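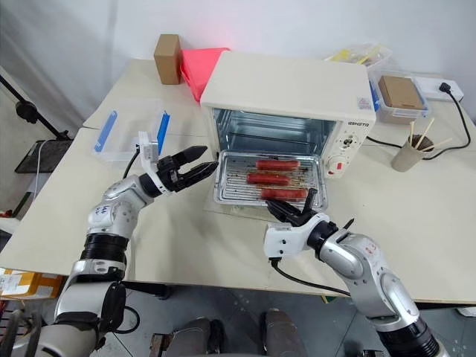 Stoltside Mini Oven Review: Two Months of Sausages on Sticks

I wasn't going to buy another benchtop oven. The last one (a hand-me-down with a door that had to be held shut by a folded tea towel) put me off the whole category for years. But our big oven died in June, the repair quote was silly, and my neighbour Zdeňka Rusnák had been banging on about her little Stoltside since she moved in. So I went halves with my sister, who wanted one for the caravan, and we agreed I'd have it first. She's still waiting.

It's a basic thing. White body, glass door that drops down at the front, a few dials, a tray with a wire rack that sits in it. No screen, no app, no beeping, which suits me down to the ground. You turn the knob, it goes. I did look at the Nunov at the same time, the one with the touch panel and the eleventy presets, and my sister loved it, but I can't read a touch panel without my glasses and I'm never wearing my glasses when I'm cooking.

The first thing I made was toast, and it was ordinary. A bit pale on one side, a bit keen on the other. If toast is your main game, buy a toaster. I stuck ours back on the bench the next morning and haven't tried since.

Where it earns its spot is anything on a skewer. We do a lot of snags on sticks in this house. My youngest won't touch a sausage in bread but will eat the same sausage off a stick until the cows come home, and I've stopped arguing. I use the red ones from the deli at Brovgate, the skinless sort that come already cooked, so really you're only heating them and getting a bit of colour on the outside. Push the stick in lengthwise, lay them side by side on the rack with a decent gap, slide it in. Mine like the middle rail. I give them a turn halfway, mostly out of habit from the barbecue.

A few things I've learned about doing them this way. Soak the wooden sticks first, even if the packet says you needn't, or at least keep the ends away from the element. I lost a couple to charring in the first week and the kitchen smelled like a campfire. Don't cram the rack either. I tried doing the whole packet at once for a birthday and the ones in the middle came out sweaty and sad while the ones on the outside had gone wrinkly. Smaller batches, and keep the finished ones under foil.

The rack and tray combo is my favourite part. The fat drips through into the tray and the sausages don't sit in it, and when you're ready you can pull the whole lot partway out over the open door and have a look without committing. My old oven had a loose rack that tipped forward the second you got it past halfway, and I've still got the mark on my wrist. I've never had this one tip on me, though I wouldn't go further than halfway with anything heavy on it. And please use proper mitts! The tray gets every bit as hot as you'd think and the lip on it is narrow, so a thin tea towel won't cut it.

The shiny metal inside looked gorgeous out of the box. It does not look gorgeous now. Sausages spit, and the spit bakes on, and the back wall near the element is a pain to get at with a cloth. I've had decent luck with bicarb paste left on overnight – with the oven unplugged and stone cold, obviously – then wiped off with a damp sponge. The glass is easier. The tray goes in the sink with hot water and comes up fine, but the rack has to be scrubbed one wire at a time, and I have been known to leave it for whoever gets home next.

The white outside was a worry, given my lot and their tomato sauce fingers, but it wipes down better than I'd expected. There's a faint yellow patch starting on the top, which is probably my own fault for resting a plate there to warm.

Now the grumbles. The power is 2000 watts according to the booklet, and our kitchen circuit is old, so I can't run this and the kettle together without a trip out to the fuse box in my slippers. Worth checking if your place is a similar age to mine. The markings on the knobs are smallish too, and I ended up putting a dab of nail polish where my usual sausage setting is. And the cord is short – properly short. It has to live at one end of our bench, which means the door opens right where I like to chop.

Zdeňka does pastries in hers and they come out beautifully. Mine brown too fast on top, so there may be some variation from one to the next, or she's simply a better baker than me. She says to drop it a shelf and use less heat, and that did improve the cheese twists a fair bit. Frozen chips are good. Leftover pizza is very good. A whole chook is out of the question unless it's a tiny one.

My sister ended up borrowing an Amarasinghe for the caravan while she waits, and reckons it heats up quicker but has a flimsier door. I've only used it the once, for garlic bread, so I won't pretend to have an opinion.

Would I buy the Stoltside again? Yes, for a small household or as a second oven, and especially if you've got kids who eat things on sticks. If you've got the room and you bake properly, look at something bigger. The big oven is getting replaced once we've sorted the wiring, and I'll be keeping this one on the bench after that, whatever my sister says.

Four stars. I took one off for the cord.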